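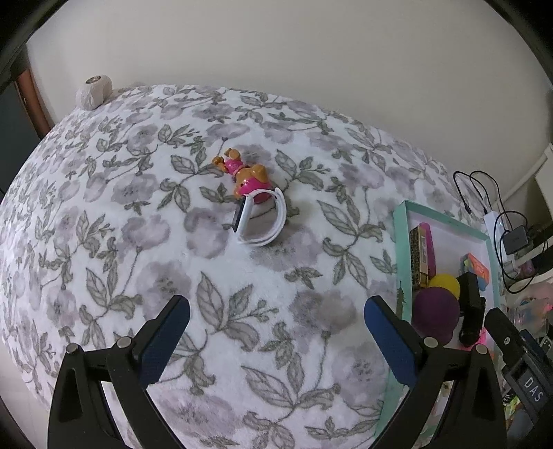 Skernarier House: Safety Checklist with Comments

Clinach Parish Church, Children's Weekend
Inspection carried out Nov 26, 1999

This list covers the parts of the house and grounds used by the church for the children's weekend in March. It follows the same order as last year's so the two can be read side by side. Each item is marked Yes, No or Part. Anything marked No must be put right before the booking is confirmed. Anything marked Part can wait until the week before, but needs checking again on arrival.

Arrival and outside areas

Drive and parking area free of holes and loose stone
Part. The hole by the gatepost has been filled but the patch is already breaking up. Coaches should stop on the road side of the gate and children should walk up in groups.

Gate closes and latches
Yes. The latch is stiff. An adult can work it, a small child can't.

Outside lights working
No. The light over the side door is dead. The one over the main door works but is on a timer that goes off before evening prayers end. The house has been asked to change the timer for the weekend.

Pond fenced
Yes. New fence since last year. The padlock key hangs in the office and should stay there.

Steps to the chapel garden
Part. Moss on the lower steps. Handrail sound on the left going down, slightly loose on the right. Use the path if it has rained.

Bonfire area
Not inspected. We are not having one.

Ways in and out

Main door opens from inside without a key
Yes.

Side door opens from inside without a key
No. The door was locked and the key was on a hook behind the kitchen door, out of sight of anyone who needed it. The house says it is always unlocked when guests are in. We want a thumb-turn lock fitted. Until then the weekend leader must check this door on arrival and again before lights out.

Exit signs in place
Yes, apart from the top landing, where the sign has been taken down for painting and not put back.

Corridors clear
Part. Folding tables stacked against the wall outside the meeting room. There is room to pass in single file. Asked for them to go in the store.

Fire

Alarm tested while we were there
Yes. Heard in all bedrooms with doors shut. Faint in the chapel, so an adult with a whistle should be down there for any service.

Smoke detectors in bedrooms and landings
Yes.

Extinguishers in date
Yes. Labels read and all current. The one in the kitchen stands on the floor and should be on its bracket.

Fire blanket in kitchen
Yes.

Assembly point marked
Yes. By the oak on the front lawn. The children should be walked to it on the first evening, before supper if it is still light.

Candles
Comment only. The house permits candles in the chapel and nowhere else. The Saint Brigid lantern walk used night lights in jam jars last year, carried by the older children. We recommend battery lanterns this time. The glass got hot and some of the string handles had been tied with garden twine.

Heating and hot water

Boiler serviced within the year
Yes. Amano did the service and the certificate is on the boiler room door.

Boiler room locked
Yes.

Radiators guarded where children sleep
Part. Guards in the ground floor bedrooms. None upstairs. Upstairs radiators are old and get very hot near the valve. Put the youngest children downstairs and pull the beds away from the radiators upstairs.

Hot taps safe
No. Water in the upstairs washroom came out too hot to hold a hand under. Amano has quoted 600 pounds for mixing valves on that floor. The house has accepted the quote and expects the work to be done before March. Ask to see it on the pre-visit, and run every tap.

Portable heaters
Yes, removed. There was a paraffin heater in the vestry last year. It has gone.

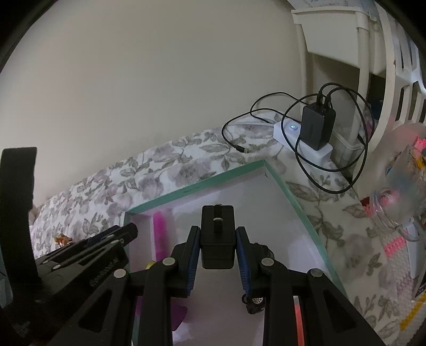
SECTION B: BEDROOMS AND INDOOR ROOMS

Bunk beds sound
Part. Top rails fitted on all bunks. One ladder in the room called Jordan has a loose hook and has been tied up with tape as out of use. Nobody to sleep on that top bunk until it is mended.

Age limit for top bunks
Comment only. The house sets no limit. The church rule stands: no child under six on a top bunk, and no games on bunks at any time.

Mattresses and bedding
Yes. Clean and dry. Some mattress covers are split along the zip. Children bring their own sleeping bags, so this is not a safety matter, but the parents' letter should mention a bottom sheet.

Windows restricted upstairs
Yes. All open a hand's width and no further. The restrictor in the washroom window has been painted over and is hard to test. We leaned on it and it held.

Blind cords
Part. Tied up out of reach downstairs. Long loops still hanging in the leaders' room. No child should be in there, but they ought to be cleated all the same.

Sockets and wiring
Part. Tkachenko tested the wiring for the house and the report was shown to us. One double socket in the meeting room is cracked and has been marked. Do not run the tea urn and the overhead projector from the same extension lead, as we did last year.

Piano
Comment only. Castors have no cups and it rolls more easily than it looks. Wedge it before the singing.

Stacking chairs
Yes. Stacked no higher than a child's shoulder when we saw them. They should be kept that way.

Carpet and floor
Part. The carpet edge at the meeting room door is lifting. Taped down by us during the visit. It needs a proper strip.

Toys in the crèche cupboard
Part. Mostly good. We took out a wooden train with a split wheel and a box of small beads. The dressing-up clothes for the Bible plays include a shepherd's cloak long enough to trip on, which should be pinned up or left at home.

SECTION C: KITCHEN AND FOOD

Fridge temperature
Yes. The thermometer inside was reading within the green band.

Separate boards for meat
Yes.

Knives kept out of reach
No. In an open drawer next to the squash and beakers. Move them to the high cupboard on arrival and leave a note for the house to say where they are.

Hatch to dining room
Part. The shutter drops quickly if the catch isn't fully home. Adults only to open or close it.

Allergies list
Comment only. The list should go on the inside of the larder door where the cooks can see it and visitors can't. Last year it was put on the noticeboard.

SECTION D: FIRST AID AND CONTACTS

First aid box stocked
Part. Box in the office has plasters and bandages but the eyewash is out of date. The church will bring its own box as well.

Telephone available at all times
Yes. The office phone is left switched through at night. There is no mobile signal in the house. It can be had at the top of the drive.

Accident book
Yes. Ours, not theirs, for anything involving our children. Copy the entry into the house book before leaving.

Nearest hospital and route
Yes. Sheet updated. Please throw away the old one, which sends you over the bridge that is now closed to cars.

SECTION E: INSURANCE AND PAPERS

House liability certificate seen
Yes.

Church policy covers overnight stays
Yes. The office has confirmed this in writing. The canoeing is not covered and has been dropped from the programme.

Consent forms
To do. The new form asks about medicines and swimming. Old forms must not be reused even if the family says nothing has changed.

Cost of works
The house gives the total for this winter's repairs as 2,368 pounds, which includes the valves upstairs. None of this is charged to the church. The thumb-turn lock is not in that figure and we have asked for it to be added.

Items marked No, for the pre-visit

Light over side door
Side door lock
Hot taps in upstairs washroom
Knives

The pre-visit should be made by 2 leaders, and at least one of them should be someone sleeping upstairs. Allow 3 hours. Bring this list, a torch, the whistle and the key to the church's own cupboard under the stairs, which we could not open this time and so did not check.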